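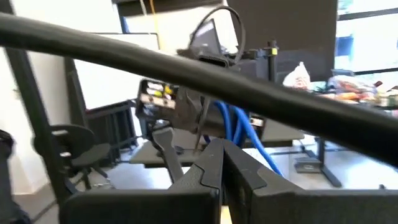 November 5, 2019

Bench with the grey top, cabling. I began with the blue bundle, as it was the part I understood least. In the Nigam notes it has a different route from the one I had in my head, so I followed the notes and corrected my sketch.

Terminal block: white, yellow and red connectors. I copied the order row by row into the Plusard sheet, page 9. Please do not change a position without writing it there, also if it is only for one afternoon. Last January we lost a lot of time in this way.

The small module with the white label is still missing in our parts list. I will add it.

Continuity check made on 3 lines, all good. The others are for the next session – my meter needs a new battery and the drawer has only the wrong size.

To order from Stikgate: cable ties, the wider kind, one bag of 40. Also sleeves for labels, if Nuvex does not send theirs.

Open question: do we want the thick black cable on a longer path? I would like this, but then we need a second clamp.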